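Nadine Bitar
ok so several of you asked about the white table after I complained about it last week and then two days later said I loved it. Both are true. Thread, with feelings

Nadine Bitar
It's kidney-shaped. White top. The shop called it the Maltska and I have never once called it that, in our house it's the bean

Nadine Bitar
I got it at Bouchard in March, when they were clearing the upstairs showroom. I went in for a lamp. There was no lamp I wanted and then there was this big white bean sitting by the window looking very pleased with itself

Nadine Bitar
The old one was a rectangle with corners that took a piece out of my hip every single morning between the stairs and the kettle. Years of this! I had one bruise that just sort of lived there

Nadine Bitar
So the number one good thing about a bean is that it has no corners. You can come down the stairs half asleep and bounce off it and carry on with your day

Nadine Bitar
Number one bad thing: it does not go against a wall. Any wall. I tried all of them. You push the long side up and there's a gap in the dip where pens go to die (five pens so far, plus a hair clip I'd been missing)

Nadine Bitar
My sister said turn it so the dip faces the room. I said I've tried that. She said try it again. I tried it again and she was right, which I have not told her, so please don't

Nadine Bitar
What happens with the dip facing you is that you sort of stand IN the table. Everything is in reach on both sides. I fold laundry there now and it goes so much faster

Nadine Bitar
It's also great for gift wrapping, sorting mail, and that thing where you empty your whole bag out looking for one receipt

Nadine Bitar
Not great for: a tablecloth. I bought one anyway. It hangs down like a bedsheet on a ghost and the cat went under it and wouldn't come out until 5 pm

Nadine Bitar
Also not great for placemats. Rectangular ones stick out past the curve and you catch them with your sleeve. Round ones are ok. I've given up on mats completely

Nadine Bitar
Now the white. People told me not to get white. They were not wrong about the crumbs, you see every one of them, you see crumbs from bread you ate in another room

Nadine Bitar
And it shines. When the light comes in you get this bright stripe right across the top and every smear you thought you'd wiped off comes back to say hi

Nadine Bitar
I use the Flotik spray, the plain one, and a cloth that's just barely damp. Wipe along the long curve and then go back over it with a dry one. Don't do circles. I did circles for a month and it looked like someone had been skating on it

Nadine Bitar
Tea rings: wipe right away. Turmeric: I can't talk about turmeric yet

Nadine Bitar
OK the part people really asked about, which was how I keep stuff off it. Short answer is I don't, but I got it down from a mountain to a small hill

Nadine Bitar
When it first arrived everything in the house migrated there overnight. Chargers, keys, a screwdriver, the library books, 19 rubber bands (I did count, I was making a point to my husband), a single sock

Nadine Bitar
So the rule is the tray. There's a round woven rattan one at the far end and anything that wants to live on the table has to live in the tray. If it doesn't fit, it goes to the cabinet or up the stairs with whoever's going up

Nadine Bitar
The tray was from the weekend market in Betusura, out of a pile of them behind a lady selling onions. She wanted me to take two. I should have taken two

Nadine Bitar
Round on a curvy table looks right, by the way. I had a square tray first and it was like wearing one hiking boot

Nadine Bitar
Does the tray fill up with junk? Oh absolutely. It is mostly tissues. I empty it when I make coffee and by lunch there's a tissue in it again and no one in this family has ever held a tissue, apparently

Nadine Bitar
The other thing that gets a pass is the little pink cup. It's too small for proper coffee and too nice to put away, and it moves around the table all day like it has errands

Nadine Bitar
It's the last one from a set of my aunt's. The others went one at a time in the sink. I wash this one by hand, on its own, and I don't talk to anyone while I'm doing it

Nadine Bitar
Someone asked about chairs. They don't match and they're not going to. The one with the orange seat gets parked over by the stairs next to the little wooden stool, and they get pulled in when we need them

Nadine Bitar
The stool is the one everybody fights over. It isn't even comfortable!! You can just tuck it right into the dip and then you feel like a newsreader

Nadine Bitar
How many people fit: fewer than you'd think from the size. The two fat ends are good seats, the outside curve is good, and whoever gets the dip has everyone else's elbows. We put the youngest there

Nadine Bitar
If you're measuring for one, tape the shape out on your floor first. I cut mine out of newspaper and left it down for 24 hours and walked around it. My husband walked straight over it so that was half a test

Nadine Bitar
Leave more space on the stairs side than you think. Ours comes down right there by the railing and if you're carrying a basket you need somewhere to swing it

Nadine Bitar
Also check how it gets through the door. The top went in sideways, then back out, then in again the other way up, and a neighbor came over to give opinions

Nadine Bitar
Things I looked at before this one: a round one (too round), an oval one (boring, sorry), and a gorgeous long one for well over 1000 that I visited twice and then had a stern word with myself in the parking lot

Nadine Bitar
Would I buy the bean again? Yes. In white? Ask me when the turmeric has faded

Nadine Bitar
Still to sort out: the cable that's always looping around on the floor on that side. I've bought clips. The clips are in a drawer. They're very good clips

Nadine Bitar
And I want a rug but I can't decide if a rug under a bean should be a bean too, or if that's how you end up living in a cartoon. Opinions welcome on this one, I've been going back and forth for weeks

Nadine Bitar
Last one, the curve with the tray and the cup on it

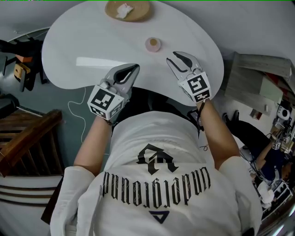
Nizar Abou Jaoude
Plain rectangle rug, go bigger than you think, and let the curve do its thing on top of it. We had a round one under ours and the legs on one end were always half on, half off, so it wobbled every time somebody cut bread. Also please try baking soda paste on the turmeric, tiny spot first, then leave it near the window for an afternoon.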